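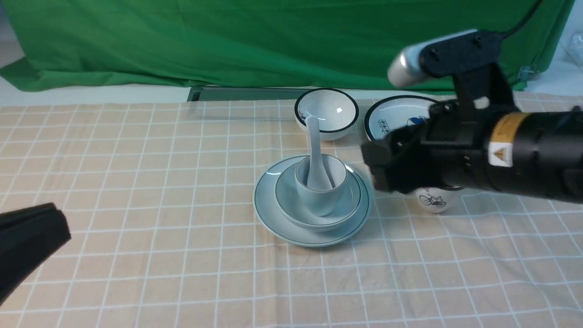

By Songül Gezer | Thu 2 March | Workplace & Automation

Vestidholm moves table setting to two-arm robot stations

Vestidholm, the contract caterer that supplies laid tables and boxed place settings to conference venues, has begun moving part of its setting work to robot stations at its Buchanan depot. The first two stations have been handling a single product since the start of the year: the stacked place setting, made up of plate, bowl, cup and spoon. A third is due in April.

Each station has two arms working over one cloth-covered table. The arms are taught by demonstration. An operator guides them through the task many times, the recordings are used to train the control software, and the station then repeats the task on its own with a person checking the result. Puverel, the integrator, supplied the arms, the software and the training of staff.

The stack itself is a simple one on paper. A large round plate goes down first, a shallow bowl on top of it, then a small cup inside the bowl with a porcelain spoon standing in it. The spoon is the difficult part. It has a long handle and a glazed surface, it leans when released, and a small error in the position of the cup changes the angle at which it comes to rest. Glazed ware also reflects the overhead lights, and a bright spot on a rim can be read by the software as an edge. Puverel's installation notes list lighting ahead of gripping force among the causes of failed placements.

Recordings at Buchanan are made against a green cloth backdrop, on a pale tablecloth with a printed grid of squares. Other bowls are left standing on the table during many of the runs, including pieces with printed decoration, so that the software learns to leave alone anything that does not belong to the setting. Cloths and spare ware are changed between sessions according to a written schedule.

The company recorded 332 usable demonstrations of the stacked setting before the first station was released for daily use. Recordings in which an arm touched a neighboring piece were discarded. So were those in which the operator paused for more than a few seconds, as the early software tended to copy the pause.

Output per station is still below that of an experienced setter. According to figures given to staff in February, a station completes a stack in roughly 43 seconds, and a trained person takes less than half that time. The case made by management rests on the length of the run. Large orders are assembled overnight, when the depot has had trouble filling shifts, and the stations can continue through the break periods.

The effect on jobs has been gradual so far. The setting section at Buchanan employs 27 people. None have been let go, and the agreement with the staff association, Erkia, rules out dismissals linked to the stations during the trial. Eleven setters have completed operator training and now divide their time between hand setting and station work. The remaining staff set by hand full time, mostly on mixed orders with folded linen, glassware and cutlery, which the stations do not attempt.

Operator work differs from setting in several respects. Setters stand and walk for most of a shift. Operators sit for recording sessions, with their forearms raised to guide the arms, and several have reported stiffness in the shoulders and neck. Sessions were first planned at 90 minutes. After the first month they were cut to 40, with a change of task between them, and padded elbow rests were added at both stations.

Checking has also become a separate duty. In hand setting, the person who places the spoon corrects it in the same movement. At a station, the checker sees the finished stack, accepts it or pulls it, and enters a code for the fault. The most frequent code is a spoon outside the permitted lean, followed by a bowl off center on the plate. Some setters have asked to be allowed to straighten the piece by hand and pass it. The current rule is that they may do so on customer orders but not during recording, where a corrected piece would hide the fault.

Pay is the main open question. Trained operators receive an hourly supplement for station shifts only. Erkia wants it paid for all hours once training is complete, on the grounds that operators are called to the stations at short notice and lose it again when an order is finished. It has also asked who may use the recordings. The software now in use was built from the movements of named employees, and the association wants a written limit on its transfer to other sites or other customers of Puverel. Vestidholm has said that the recordings remain its property and that the terms of any transfer are under discussion.

Safety arrangements follow the usual pattern for shared work areas. The arms run at reduced speed, the table edge on the operator side is marked as a no-reach zone while they are moving, and a stop button is fitted on each side. Loading and clearing are done with the arms parked. One stop has been recorded as an incident, when a sleeve caught on a cable during loading; there was no injury, and cables have since been routed higher.

Breakage is being logged separately for hand and station work. Vestidholm has not released the numbers. Staff at the depot describe chipped rims as the usual damage at the stations, most often on the smaller bowls, and say that complete breaks are more common on the carts than on the tables.

The third station will be used for a two-bowl setting without a spoon. Recording for it begins this month on the late shift, and applications for the next operator course are open to all setters at Buchanan who have finished their probation period.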